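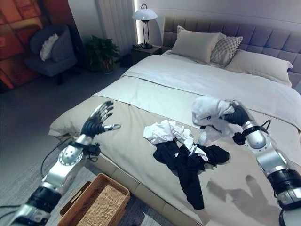

Attachment 1: bed clearing into basket, right hand closed on a white item, left hand open.

From: Magdalini Xenos
To: home-handling list
Date: June 2, 2020
Subject: Re: Draft section 4, start conditions and grasp rules for laundry tasks

Christos, replies inline. I have trimmed the parts nobody objected to.

Christos Karras wrote:
> 4.1 The receiving container shall be empty and inside the working
> area of both arms before the first grasp.

Agreed for "empty". The attached still has the wicker basket on the carpet in front of the bed with nothing in it, and that is the condition I would want an assessor to be able to confirm from one picture. "Inside the working area of both arms" is harder. It depends on base position, which a head camera does not give. I suggest "reachable by at least one arm without moving the base, as shown by the joint log".

> 4.2 Garments shall be presented singly, not overlapping.

I object to this one. If we require single presentation we are writing a rule for a bench, and the section is headed "Domestic rooms". The pile in the attachment has white cloth on top of a black garment, and another smaller white piece is tucked into the black fabric. That is an ordinary pile. Proposed text:

4.2 Garments may overlap. The operator shall record the start state with a still taken before either hand touches the pile. Where one item is wholly or partly tucked into another, this shall be noted in the run sheet.

> 4.3 The idle hand shall be held closed and clear of the bed.

Why closed? The Jultero procedure asks for it, but Jultero was written for two-finger grippers. With a five-fingered hand a closed fist hides the fingertips from the camera, and a finger fault can then go unseen until the next grasp. In the attachment the left hand is open above the edge of the runner and all the fingers can be checked. I would keep "clear of the bed", define it as no contact with bedding or furniture, and delete "closed".

> 4.4 Bedding that is not part of the task shall be removed.

Too strict, and it would rule out most of the Skonduddale runs. Of the 197 runs Rafail Athanasiadis has sorted so far, 176 were done on a made bed. The real risk is that the hand picks up the duvet or runner together with the garment. White items on a white duvet are the worst case; on the beige runner the contrast is better. I propose:

4.4 Fixed bedding may remain. A grasp that lifts fixed bedding by more than 20 mm shall be counted as a failed grasp, even if the garment reaches the container.

Apostolos Zacharopoulos wanted the limit in 4.4 to be relative to fabric thickness. I don't think anybody will measure that in a bedroom.

> 4.5 Cables shall be secured along the full length of each arm.

Keep, but define "secured". A loop is needed at the joints or the connectors take the load. The left arm in the attachment has a black cable that loops down towards the floor, and under the present wording two assessors could disagree on whether it passes. Either we give a maximum loop (Gkikas uses 200 mm, measured from the arm housing) or we say the loop must not be able to touch the container or the pile in any planned pose. I prefer the second.

Not covered anywhere in section 4: lighting. A bedside lamp that is switched on should be listed in the run sheet, as should curtain position. Shadows of the hand on the bedding matter if anyone intends to use the stills for segmentation.

Angeliki Giannakopoulos is merging comments for the Binudthorpe meeting in July. Please send her changed wording only, with clause numbers, in plain text. Last round she had three versions of 4.2 in three file formats.

M. Xenos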